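This site uses cookies to keep you logged in. Accept | Manage settings

Moving to one bar of heat – small kitchen cooking thread

plullell_baker
I gave up my full-size oven when I moved in June and I am having the best time! Over 30 loaves so far, all in a toaster oven, and the crust is the best I've ever made. My usual dough is 500 grams of flour, 300 of water, salt, a spoon of old starter. I split it in two and bake one half while the other sits in the fridge. Anyone else doing this?

Fahy_Street
Yes!! Small loaves are so much more fun. You get a heel every other day. But 300 of water sounds stiff to me. I'd go wetter and let it sit overnight.

dough_denholm
Disagree with Fahy. A wet dough spreads, and in a small oven it ends up too close to the walls and scorches down one side. Stiff dough stands up nicely and you can slash it deeper.

Fahy_Street
Mine goes in a little tin so it has nowhere to spread – problem solved.

plullell_baker
Tin people and free-form people will never agree, and I love it. I've done both. The tin wins for sandwiches, but for soup I want a round one with a proper ear on it.

What changed everything for me was the long preheat. I leave it going while I shape, then the loaf goes in with a foil tent for the first part of the bake.

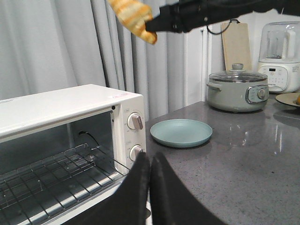 Foil comes off once the loaf has set its shape, and after that I just go by color. Darker than you think!

Eoin Breathnach
Foil tent is a great tip. I'd skip the long preheat though. I start from cold with a covered tin and can't taste any difference. My sister swears she can, so we're doing a blind test next time she's over.

dough_denholm
Please report back. My money is on your sister.

prukis77
What about rye? I bought 800 grams of it and I'm scared of it.

plullell_baker
Don't be! Swap in a couple of handfuls first and keep everything else the same. It gets sticky, so wet your hands and don't add more flour.

prukis77
Ok, starter is out on the counter. Wish me luck!

Last updated: June
Contact | Back to top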